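Back to bare walls at the Trotirdale Reading Room

11 Aug 2022

If you've tried to get to the big atlases since July, you'll know the back room has been shut, and you've been very patient about it. We open it again this month and I can't wait for you all to get in there. I have been going in with my coffee every morning just to stand around!

For those who haven't followed along, the back room was the original lending library when the building belonged to the Clorcombe mill. Workers paid a small sum each month and could take out one book at a time, two if the second was a technical manual. The ledgers survive, and Anneli Juntunen has spent much of the summer reading them (her handwriting notes are in the front office if you want to try your luck with the early volumes). The final tally is 3,086 loans in the first full year. The most borrowed book was a guide to keeping bees. Second was a sea novel with the last chapter missing, and we know it was missing because borrower after borrower wrote a complaint in the margin of the ledger, some of them quite long. One proposed an ending of his own. It involves a whale and a lawsuit and I think it's terrific.

Anneli is giving a talk on all this in the back room once we're open, with the ledgers out on the table. Space for 20 people, so put your name down at the desk. If more of you want to come she'll happily do it twice.

Now, the books themselves. We had 60 boxes in storage at Bovley and they are all home. Vilho Miettinen drove the van, and he also found, in the bottom of a box marked "kitchen," the run of county almanacs we had given up on years ago. They are complete except for one winter number. If you have an odd almanac in your attic with a green cover and a sleigh on the front, please, please look at the date on it.

The atlases will go along the long side, on the low shelves, so you can pull one out and get it to the table without climbing anything. Local history moves to the window end. Children's books stay in the front room where the rug is, but we're adding a shelf of maps and puzzle books in the back for the ones who have outgrown the rug and don't want to be seen on it.

What we haven't settled is what to hang. The old room had framed portraits of mill managers, a stern bunch, and they have gone to the town archive, which was glad to have them. I'd love to see something from our own members up there instead: drawings, old photos of the mill yard, a quilt, a big map with everybody's street on it. White walls make a very good start, scuffs and all.
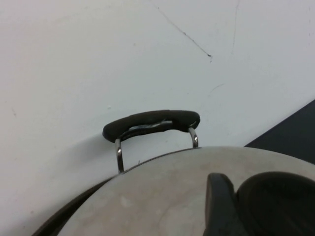 Dušan Leka wrote in to say that he would leave most of it alone. He remembers the managers glaring down at him while he did his homework, and he thinks a reading room reads best with one good map and plenty of blank space to look up at between pages. If there must be pictures, he adds, could they please be hung low enough for a person in a chair.

I like that last point a lot. Send me your own thoughts, long or short, or leave a note in the box by the front desk. Onni Kokkonen has offered to make frames for whatever we choose, so odd sizes are welcome.

A few small things before I go. The evening poetry group keeps its usual slot but starts in the front room until the back room chairs are in place. Large-print mysteries are in, a whole new shelf of them, and they're already moving fast. And whoever returned the bread book with a recipe card tucked inside: I made the rye, it was wonderful, and your card is waiting for you at the desk.

Anika Sorensen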